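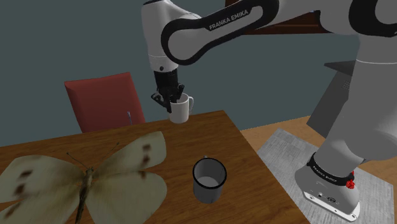
Workshop tips: stacking mugs in simulation with a two-finger gripper

These notes come from the Tratano mug-and-cup trials, run in the Savarer simulator with a Franka arm. The task is to pick up a mug and set it on or in a second cup. We ran 872 episodes. The tips below apply to most small kitchenware.

Grip from inside the rim. Lower closed fingers into the mug, then open them against the wall. An outside grip has to allow for the handle, and the policy spent many of its early failures on that.

Set the opening force low and raise it in small steps. Too much force makes the simulated mug jump at contact. If it jumps at every setting, look at the collision mesh before changing anything else. A mug meshed as a solid block has no inside to grip.

Lift clear of the tallest thing on the table before moving sideways. Sideways travel during the lift knocked over the grey cup in 57 episodes.

Put odd objects on the table. We train with large, out-of-scale items beside the cups, a giant butterfly model among them, and change them between batches. A policy trained on a bare table for 200 episodes did well there and poorly with clutter. Change the chair and wall colours in the same pass.

Keep the target cup open side up at first. Tipped cups belong in a later batch, with their own score.

Score the release separately from the pick. A single pass mark hides which half is failing. We call a placement good if the mug stays put for 100 simulation steps after the fingers close and withdraw.

Save the random seed with every episode. The February batch was saved without seeds and had to be run again.

Last revised 30th August.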